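The Fee That Wouldn't Leave

Magdolna Csizmadia closed her savings account at the Sipos building society in May. The account, a creature of strong opinions, declined to close. It stayed open long enough to charge her a dormancy fee, then a second fee for being overdrawn by the first.

She had moved 1,000 dollars out, every cent of it, and had the slip to prove so. The society had a slip too, and theirs was newer. By the time she reached a human being at the Drendport branch, she owed 80 dollars for the privilege of not banking there.
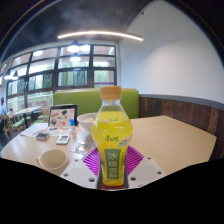 The human being was polite. He explained that the fee was automatic, in the tone people use for weather. Could it be removed? It could be reviewed. Who would review it? A team in Flaltby, which doesn't take calls but does send letters, and the letters cost 2 dollars each.

Vilmos Vörös has spent years on the other side of that counter and now runs a money advice desk in Likthorpe, two doors down from a lender that supplies most of his clients. His filing cabinet has a drawer marked "Small," for disputes under 100 dollars. It's the only drawer that sticks, being so full.

"People will fight over a mortgage," he says. "Over a small fee they sigh and pay. Somebody in pricing knows exactly where the sigh starts."
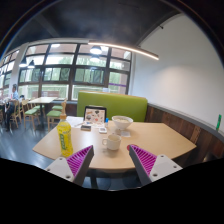 So is it worth complaining about a small fee?

Usually, if you do it in writing and keep it short. Give the date you closed the account, the amount, and the words "formal complaint," which Vörös says moves a letter to a different pile on a different desk.

Csizmadia wrote hers on one page. The first reply thanked her for being a valued customer, a status she had been trying to give up for weeks. The second enclosed a leaflet on saving.
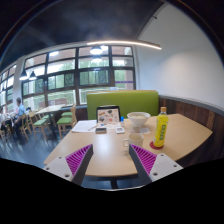

Page last changed: May, 4:10 p.m.

The third reply refunded the lot "as a gesture of goodwill" — a phrase lenders like because it admits nothing and sounds like flowers. Vörös would prefer a rule: when an account hits zero at the owner's request, the fees stop that day. He has put this to the society, which says it is always listening.

The refund was paid, naturally, into the closed account. Csizmadia is waiting to hear from Flaltby how she might get it out.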